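Robots still not ready to do your tidying, firm's own test finds

14th April

Anyone hoping to retire from picking things up off the floor may have to wait a bit longer. Cetotetti, a small automation company in Stokonton, has published the results of a long trial in which robot arms were set to ordinary household and stockroom chores, and the machines came out of it looking like a teenager asked to clear the table.

Over six weeks the arms made 166 attempts at jobs such as emptying a storage bin, putting things back into one, and moving shop stock from a crate to a shelf. The company has not given a single pass mark, preferring to talk about "levels of completion". One of those levels is called "partially begun".

The quickest arm took three minutes to clear a small bin that a member of staff then cleared in a few seconds, while holding a mug of tea.

"People see a robot weld a car door and think it can put the toys away," said Xiomara Villanueva, who ran the trial. "The car door is always in the same place. Nothing in my house is always in the same place."

Bins, she said, were the hardest of the lot. Things lean on each other, roll under each other and hide in corners, and a gripper that goes in from above has to get past the rim before it can start making a mess of the rest. Soft items were grabbed two at a time or not at all. Round ones tended to leave.

Shop work went slightly better. Calloway, a hardware and homeware shop in the town, lent the company some shelving and a quantity of boxed light bulbs, and says it got most of the bulbs back. Its manager, Gus Schumacher, was asked whether he would be replacing his Saturday staff.

"I'd have to hire someone to watch it," he said. "And then I'd want that person to do the shelves while they were stood there."

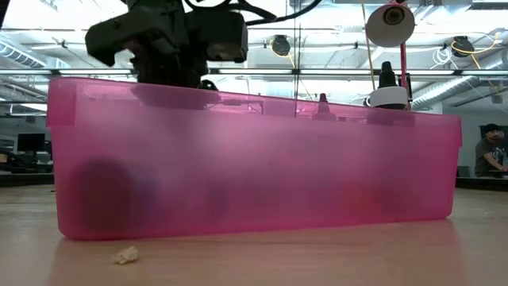
A robot gripper over a pink plastic storage bin. Tidying remains a work in progress.

Cetotetti insists the figures are better than they sound. Its latest control software, Dratulik, came in for the last two weeks of the trial, and the company says the arms dropped fewer things and gave up less often once it was running. They also got slower, apparently out of caution.

Villanueva does not expect a robot in every kitchen soon, and would not be drawn on a year. She thinks back rooms and warehouses will come first, where somebody can be paid to put the bins in the right spot beforehand. Homes, with their pets and stairs and single socks, are further down the list.

A second trial starts in June and will add laundry folding. The company has set aside twice as long for it.

Asked who tidied up the test area at the end of each day, Villanueva said there was a rota.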